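Review: Denico two-arm teaching station, after 500 recorded examples
15 October 2023
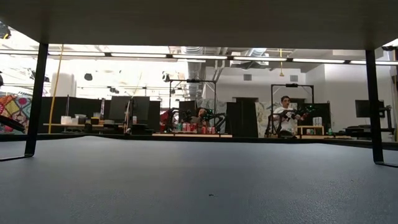
We bought 2 of these stations to collect training examples for a pick-and-place model. Each one came as a flat-packed overhead frame, a pair of follower arms, and the hand controls that the operator uses to move them. I have used both for long enough to say what works and what doesn't.

Setup took most of a day per station. The frame goes together with one size of hex key. The arm mounts were harder, and the printed guide shows them the wrong way around on page four. Get the table height settled before you calibrate, or you will be doing it again.

The controls are the best part. They are light, and the arms follow closely enough that new operators can pick up a soda can within a few tries. Standing cans in a row is slower work. The grip force setting is too coarse, and thin cans dent at anything above the second step.

Recording is handled by Clavska, the software that ships with the station. Start and stop are on a foot pedal, and I would not want to go back to a keyboard. It saves every attempt, good or bad, and you tag failures afterward. Of our first 500 examples, 184 were thrown out. Most of those were operator error, but a fair number were dropped camera feeds that Clavska did not flag until the file was opened. An update fixed part of this. Check your files at the end of each session anyway.

Exporting works fine for the Edik format and badly for anything else. We ended up writing our own converter.

Comfort is average. After an hour my shoulders were sore — the controls have no rest position, so you hold them up the whole time. The Ogura station we tried earlier had padded supports, though its arms lagged more.

Support answered both of my emails within a day and sent a replacement pedal without any argument.

Four stars out of five. I would buy it again for tabletop work with small objects. For anything heavier than a full bottle, look at something else.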